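On Learning to Build a Computer with a Board That Cannot Be Broken

The proposal before the training council of the Cunar Institute is a simple one. From June, every learner on the introductory hardware course would spend the first six hours of bench time on mock boards, and would be given a working computer only afterwards. The proposal has drawn more comment than its modest cost would suggest. This essay is written in support of it, with certain reservations which are set out further on.

The present arrangement dates from a period when old machines were plentiful. Learners were handed a complete desktop computer on the first morning, told to take it apart, and expected to put it back together by the afternoon. The method had the merit of directness. It also had a cost, which was borne largely by processor sockets. A modern socket holds its contacts in a very small area, and a processor lowered at a slight angle, or pressed by an anxious thumb, can bend several of them at once. The repair is slow and often unsuccessful, and the learner who caused the damage is seldom keen to try again.

A mock board takes this fear away. It is a plate with the main features of a motherboard raised on its surface, and very little else. The learner can find the socket, set the chip down in its place, remove it and set it down again for as long as the lesson requires. Spare plates were ordered under the name Durkus, which is how the workshop still refers to them, and the Brøndum site has used the same pattern for two years without asking for any change to it.
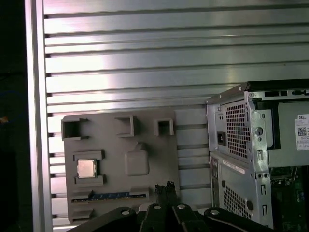

Mogens Eskildsen: I have no quarrel with the boards themselves, but the paper should admit what they leave out. A learner who has only ever handled a plate has never felt the resistance of a real retaining lever, and that resistance is the very thing that frightens people. Six hours is too long to be kept away from it. I would give them two.

The objection is a fair one and deserves a proper answer. It is true that a plate offers no lever, no spring and no electrical consequence. A learner may become quite fluent with it and still hesitate when the lever of a working board has to be pushed down with what feels like too much force. Those who teach the course have all seen that hesitation, and no amount of practice on a substitute will remove it completely.

The question is what the learner should be thinking about at that moment. Under the present arrangement, a beginner meets everything at once: which way round the chip goes, where the fingers may rest, how the board is laid out, and how hard to press. Errors of direction and errors of force are made together, and the instructor who comes to help cannot easily tell one from the other. If direction and placing have already become habit, the lever is the only new thing left to learn, and it can be taught in a few minutes with the instructor standing by.

There is also the matter of vocabulary. The course handbook, which runs to 711 pages in its current form, introduces the socket, the chipset and the expansion slot by means of line drawings, several of which show boards of a kind that few learners will ever meet. A plate on the bench allows the same words to be attached to shapes that can be touched. Instructors at Brøndum report that learners who began in this way ask better questions later, and ask them in the correct terms. This is an impression and no more, and the council should treat it as such.

The case for the mock board should not be taken as a case against the real one. Certain lessons belong inside a computer case and nowhere else. The case has depth, and its walls restrict the hand. A socket that was easy to reach on an open bench becomes awkward once the board is fixed in place, and the learner must decide from which side to approach and what the wrist will brush against on the way. Cables left hanging across the work will be caught sooner or later. Light that fell evenly on the bench may be blocked by the learner's own arm. None of this can be rehearsed on a plate, however good the plate may be.

For this reason the proposal provides that the second part of the course be carried out entirely in full-sized cases, with the motherboard already mounted. It has been suggested that boards might first be taken out and laid flat, so that beginners can see more clearly. The suggestion should be resisted. Learners who have had their practice on the mock board will already have enjoyed a clear view, and the purpose of the later sessions is to accustom them to a poor one.

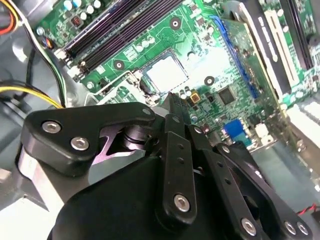
The order of work within the case also needs attention. The handbook begins with the power supply and reaches the processor near the end of the chapter. It would be more sensible to begin at the socket, while the learner is fresh and the handling practised on the plate is still recent, and to leave cabling until later in the session. An inspection of the socket before anything is placed in it should be made compulsory. It requires a good lamp and a little patience, and it would establish beyond dispute whether a bent contact was found or caused.

On cost, little needs to be said. The workshop keeps a fund of more than 1,000 kroner for small replacements, and a set of plates can be met from it without a separate application. The supplier Brondisico has offered a more elaborate model with a working lever, and Mr Eskildsen has spoken in favour of it. It may prove to be worth having. It would be unwise, however, to delay the whole scheme while its merits are debated, and a single unit could be obtained on trial and passed between the groups.

There remains the question of hours, on which opinion is most divided. Six hours was chosen because it fills the first two sessions exactly and leaves the room timetable undisturbed. That is an administrative reason and should be recognised as one. If instructors find that a group is ready earlier, they should be free to move on to the cases, provided that each learner has placed and removed the chip correctly without help. If a group needs longer, the same freedom should apply.

The council is therefore asked to approve the use of mock boards for the opening sessions, to retain full cases for all later work, and to revise the order of the relevant chapter before the next intake. Comments from teaching staff may be left at the workshop office until four in the afternoon on the last working day before the council meets. Those concerning the wording of the handbook should give the page number, as the chapters have been renumbered.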